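Gedetti – lexique français des couleurs et des états de surface
Version 2
Mise à jour du 5 décembre 2019
Contact : Hạnh Đào, Nghĩa Lý

Contenu

Gedetti rassemble 498 termes que des vendeurs, des rédacteurs de notices et des bricoleurs emploient pour dire à quoi ressemble la surface d'un objet : anthracite, satiné, gris souris, grainé, mat, bleu pétrole, strié, etc. Chaque terme est accompagné d'une glose, de variantes graphiques et d'au moins une citation. La version précédente annonçait 1000 termes. Une bonne partie était constituée de doublons au pluriel ou de noms commerciaux qui ne désignaient rien de stable. Ils ont été retirés, et les chiffres publiés à partir de l'ancien fichier sont à reprendre.

Ce que le lexique ne permet pas

Il ne donne pas « la couleur » d'un mot. On nous demande régulièrement une colonne de valeurs RVB et nous continuons à refuser. Un premier essai, mené par Khang Cao sur le sous-ensemble des gris, donnait pour « anthracite » des valeurs qui recouvraient presque tout ce que les mêmes annotateurs appelaient « ardoise » et une partie de ce qu'ils appelaient « noir ». On peut faire une moyenne de tout cela. Je ne vois pas ce qu'elle mesurerait.

Il ne dit rien non plus de la fréquence en français général. La colonne freq compte les occurrences dans nos sources, qui sont des textes de vente pour une large part. Que « nacré » y soit plus courant que « terne » renseigne sur les vendeurs.

Sources

Le catalogue Dirkham (quincaillerie et petit outillage), les fiches produits Culleck, et des messages de forum relus à la main par Phúc Ngô. Le fonds Thepsuriya, cité dans l'ancienne fiche, a été écarté : ses textes étaient des traductions, et personne n'a su nous dire de quelle langue. 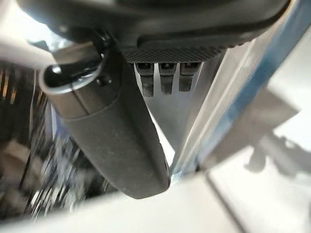
Les champs teinte et motif sont remplis séparément, ce qui paraît raisonnable tant qu'on n'a pas essayé. Une teinte se juge par comparaison avec ce qui l'entoure, et le relief s'en mêle. Sur la bande quadrillée en relief, au-dessus des trois petites pièces noires, le bord accroche un peu la lumière : un annotateur pressé écrira « gris », un autre « charbon », et la consigne ne permet pas de les départager. Pour le motif, « losangé », « croisillonné » et « quadrillé » se défendent tous. « Moleté » aussi, à ceci près que le mot désigne autant une façon d'usiner qu'un aspect, et que nos sources le collent volontiers sur du plastique moulé.

Champs

terme : forme au masculin singulier, sauf pour les noms invariables
variantes : séparées par une barre verticale
teinte : famille large (gris, bleu, brun...) ou vide
motif : relief ou dessin régulier, ou vide
fini : mat, satiné, brillant ou indécis
glose : une phrase, rédigée par nous
citation : extrait de la source, orthographe conservée
freq : nombre d'occurrences dans les sources retenues
accord : oui, non, discuté

La valeur « indécis » du champ fini n'est pas une donnée manquante. Elle signifie que les citations se contredisent. Merci de ne pas la remplacer par une chaîne vide à l'import, comme l'a fait un script qui circule encore.

Annotation

Chaque entrée a été lue par 2 personnes travaillant séparément, puis reprise par Định Lưu en cas de désaccord. Nous ne publions pas de kappa global. Celui qu'on nous réclamait pour la première version était flatteur, et il l'était grâce aux entrées faciles : tout le monde s'entend sur « rouge vif ». Sur les finis, l'entente est médiocre, et « satiné » en est largement responsable – les rédacteurs de Culleck semblent l'utiliser pour tout ce qui n'est pas franchement brillant.

Problèmes connus

« Gris acier » et « acier » ont des entrées distinctes, mais leurs citations sont parfois interverties.
Le féminin de « châtain » est traité de façon incohérente.
« Aspect métal » a été gardé après discussion. Nghĩa Lý était contre, moi aussi à la relecture.
Certaines gloses renvoient encore à des termes supprimés.

Utilisation

Le fichier est en UTF-8, séparateur tabulation, sans guillemets. Il convient pour repérer des variantes ou préparer une consigne d'annotation. Pour entraîner quoi que ce soit à nommer des couleurs, il faudrait d'abord montrer que les locuteurs s'accordent hors du catalogue d'un quincaillier, et nous n'avons rien de tel à fournir. Les corrections sont à envoyer avec une citation datée ; les intuitions seules restent dans la boîte jusqu'à la relecture de mars.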